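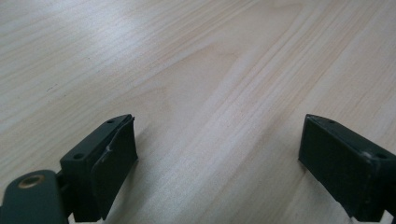 Ticket 132: Desk occupancy sensor drops off the network overnight
Opened by: Nkechi Balogun
Assigned to: Sorin Pavlović
Product: Pindlow under-desk sensor, Skotden gateway
Priority: normal

Sensor stops reporting some time after the building lights go off and does not come back until the battery is pulled. The other sensors on the same gateway are fine. Gateway firmware is current. The unit is fixed to the underside of a table with a light wood top, pale beige with a fine grain, and is held by the supplied adhesive pad. There is no metal plate under the top. Battery reads good in the console right up to the last report.

Comment, Sorin Pavlović
Please send the gateway log for one full night and the signal reading from the sensor page. Also confirm the report interval. The default is 10 minutes.

Comment, Nkechi Balogun
Log attached. Interval was set to 50 minutes by the previous admin to save battery. Signal shows two bars by day. I moved the gateway one shelf higher and saw no change.

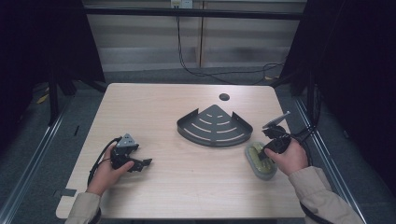

Comment, Sorin Pavlović
The log shows the sensor leaving cleanly, with a leave code, so this is not a range problem. The gateway is removing it. Skotden gateways drop any child device that has been silent longer than the child timeout. In your config the timeout is 45 minutes. During the day, motion events keep the sensor inside the limit. At night there is no motion, the only traffic is the regular report, and that arrives too late.

The sensor should rejoin after being removed. On Pindlow units with the older radio build it tries three times and then stops until power is cycled. This matches what you see.

Steps:
1. Set the report interval to 10 minutes.
2. Set the child timeout to 200 minutes.
3. Restart the gateway from the console. Do not use the power switch, which discards unsaved settings.
4. Pull the sensor battery, wait for the light to go out, refit.
5. Leave it overnight and send the log.

Comment, Nkechi Balogun
Steps 1 to 4 done. Step 2 was refused the first time with "value out of range". It was accepted after the gateway restart, so I restarted again afterward.

Comment, Sorin Pavlović
Known fault in the settings page. It checks against the old interval until a restart. Ilona Dudás has it under a separate ticket.

Comment, Nkechi Balogun
Overnight log attached. No leave code, no gaps. Same result the next night.

Status changed to: resolved
Resolution: configuration
Follow-up: radio build update for the rejoin limit, planned for December.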